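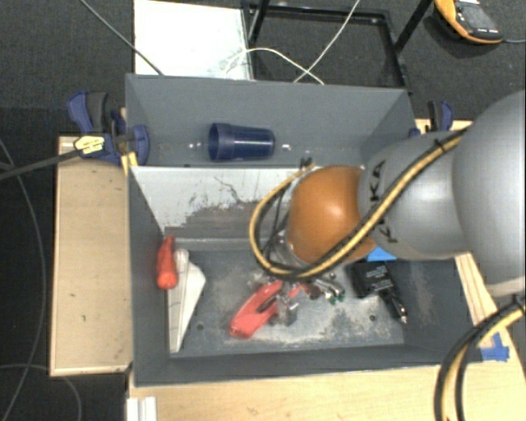
Front and rear gray bins at the sorting bench, with a red plastic tool on the floor of the front bin.

Bin wear and replacement: notes from Tondemley

The gray rectangular bins on the sorting bench were inspected in September as part of the regular stores check. Floor wear is cosmetic in most cases. Scuffs and whitish abrasions form where hard items are set down and dragged, and the front bin shows more of this on the floor near the red tool than elsewhere. The upper back wall is also scratched, with a ragged border where the worn area meets the darker gray below.

Nidia Apaza has set the following limits. A scratch that catches a fingernail is recorded on the bin card. A crack of any length takes the bin out of use. Round holes in the floor are to be kept clear of grit and must not be taped over.

Bins are wiped with a damp cloth and dried before refilling. Abrasive pads are no longer issued for this job; they dull the surface and make new damage harder to find. Dust is brushed out first, working from the back wall forward.

Loose hand tools go into the bins flat, one layer deep. Maximum load remains 40 pounds per bin. Mixed metal and plastic items should be separated where space allows.

Stores holds 2 spare bins. A further order has been placed with Diline, and requests for replacements go to Rizwan Bhuiyan with the bin card attached.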